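Caught Ivan Ostapchuk between calls. He runs Sudideck, the two-person mail order tea business he started in September with his cousin Matvii Stetsiuk, and he had maybe half an hour. Talked fast. So did I.

First question, why tea? "Because I was tired of bad tea," he says. Fair. They began with one black blend, Pakine, sold 1,144 bags before the holidays and ran out of labels twice.

"Matvii wrote the last batch by hand. You can't read them. People kept them anyway."
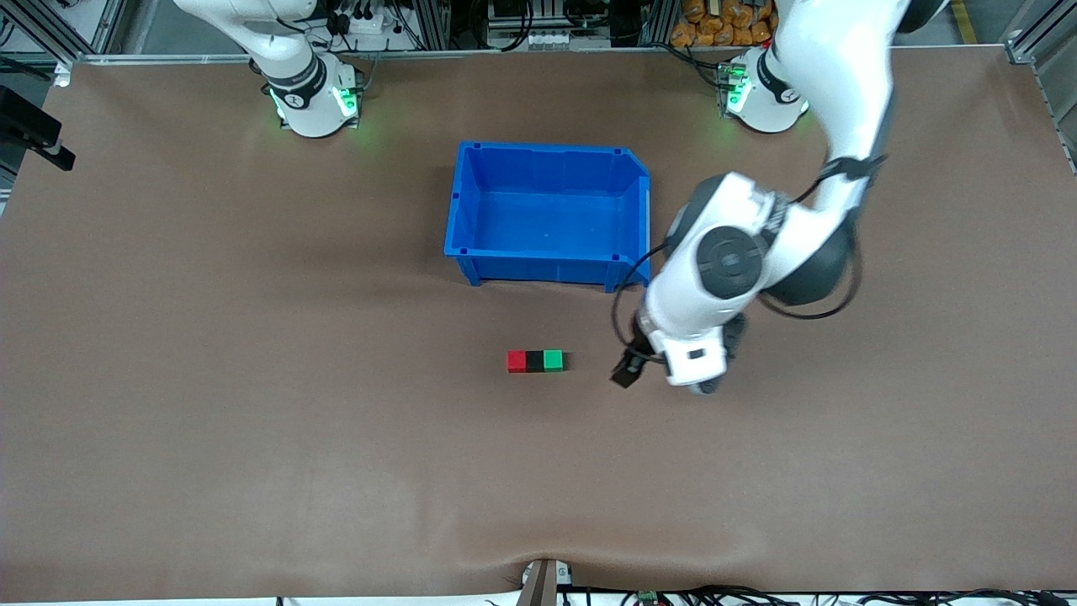

Blending is the slow part, Ostapchuk says. Everything goes by smell first, then a small pot, then a bigger pot, and 12 tries for Pakine alone. He's fussy about where he does it too. Wants a big table with a smooth brown top, becuase leaf dust wipes right off it and he can spread out. "On Pindska we had a kitchen counter. I was weighing bergamot next to the toaster."

Money? Tight. The first order of leaf cost them $2,120 and they split it down the middle. Stetsiuk, who joined us late and still had his coat on, remembers it differntly. "I paid the shipping. Write that down."

Next up is a smoky one, working name Onyshchenko, after their grandmother's side of the family. Not ready. Ostapchuk thinks it needs less smoke, Stetsiuk wants more. "We'll fight, then we'll put it on sale," Ostapchuk says, and picks up his phone again.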